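Home Care 1, Handout 4: Washing Up

Start with the mugs, please – they're the pieces people drink from, and they deserve a careful look inside. 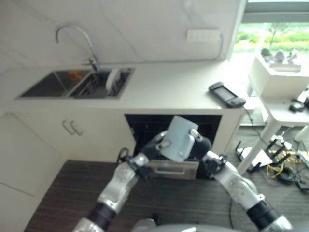
Could we do the bowls first? Of course you may, if your kitchen runs that way.

Hold each bowl at a tilt as you set it by the rack.
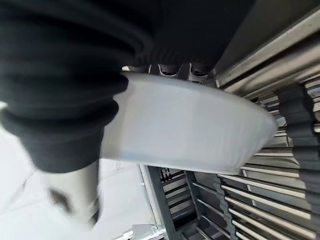 Draining

Leave yourself a clear basin for rinsing.
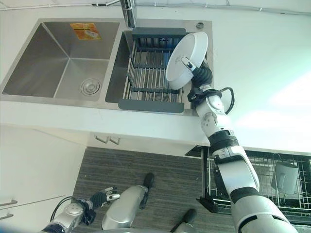
Crowding is the usual trouble. A narrow rack across the smaller basin suits a few things at a time.

Plates stand upright.

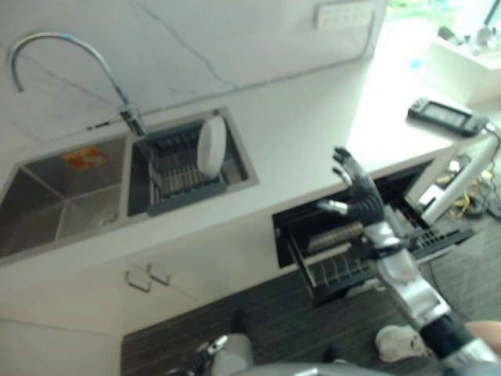

Do mine need towel drying too? Only if you're in a hurry.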